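Brulberg Color Mixing Set: A Review From Someone Who Has Wiped the Table

Filed under: Classroom and Workshop Gear

The Brulberg set costs 50 dollars and promises an introduction to liquid handling. In plain words, you pour colored water from one clear thing into another clear thing. I had wanted something that would let people practice pouring without using up reagents or my patience, and on paper this fit the bill. It comes with a rack, 3 test tubes, a beaker, a pink bowl and a leaflet that has been through one too many translations. You supply the water and the food coloring.

I bought mine in January from Storora, where it had 3,734 reviews. I read sixteen of them. Most were about the shipping.

The tubes first. They're plastic, with rounded bottoms, and they are clear enough that a tiny amount of color shows up from across the table. That matters more than it sounds. I have used cheaper tubes that turned everything the shade of weak tea, and there's no point in mixing red and yellow if both of them look like something from the back of the fridge. With these, orange-red looks orange-red. The plastic also forgives a drop onto the floor, which I have tested more often than I planned to.

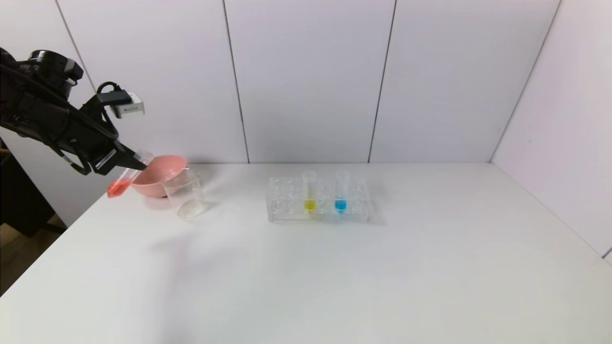
Three colors, one rack, and an empty beaker.

The rack is my favorite part, and I never expected to have feelings about a rack. It's clear acrylic, low, with two rows of holes, so you get far more parking than you have tubes. The low build means you can see the color sitting at the bottom of each tube without lifting it out to check. It also has enough heft to stay put when you pull a tube with one hand. My old Kellow rack liked to come along for the ride.

Complaints about the rack: clear acrylic on a white table is hard to spot when you're in a hurry, and it collects fingerprints like a phone screen. Wash it by hand. I put the Kellow one in the dishwasher once and it came out with opinions.

Then the beaker. It's clear, with a small spout, and the spout does its job if you commit. Pour with confidence and you get a clean stream. Pour timidly and the liquid creeps back under the lip and down the outside, where it will find your sleeve. This is true of every small beaker I've owned, including one that cost more than this whole set.

A little coloring goes a long way in it, too. You need only a shallow layer at the bottom to see what shade you've made, so go easy on the bottle. The leaflet tells you to fill everything to the top, and I suspect the leaflet is in league with the people who sell food coloring. 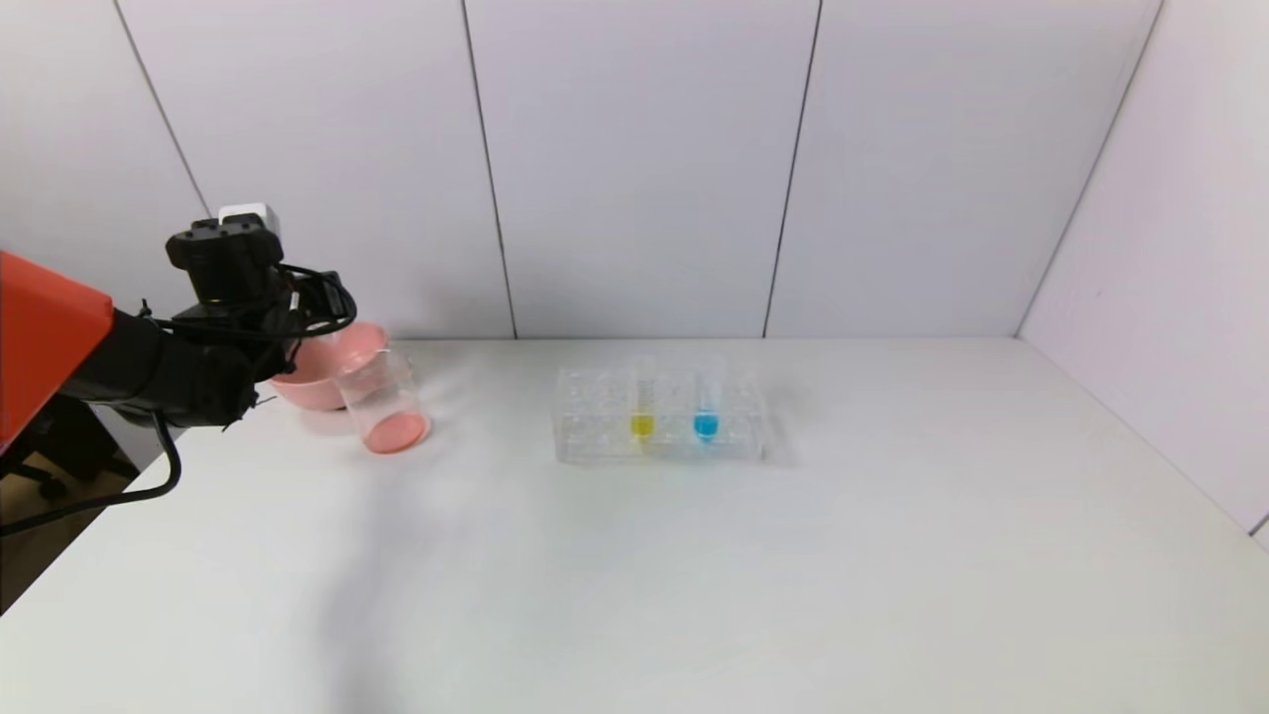

Which leaves the bowl. The leaflet calls it a "receiving vessel." It's a pink plastic bowl. It has a wide rim that's easy to grab and a matte finish that doesn't slide around in damp fingers, and I use it for slops, for rinsing, and one afternoon for pretzels (before the coloring came out, please don't write in). My only gripe is the color. Anything pale and reddish looks much the same as the bowl when you set it in front, so if you're trying to judge a shade of pink, move the bowl out of the way first. A white one would have been smarter. I assume pink was on sale.

I also tried the Bhattacharjee starter set, which has a nicer box and a much worse rack. If you already own a decent rack, get that one and save some money. If you don't, get the Brulberg, throw out the leaflet, and put down a towel. Food coloring comes off my table with a wet cloth. It does not come off grout.

Rating: four out of five. I'd have gone higher for a second beaker.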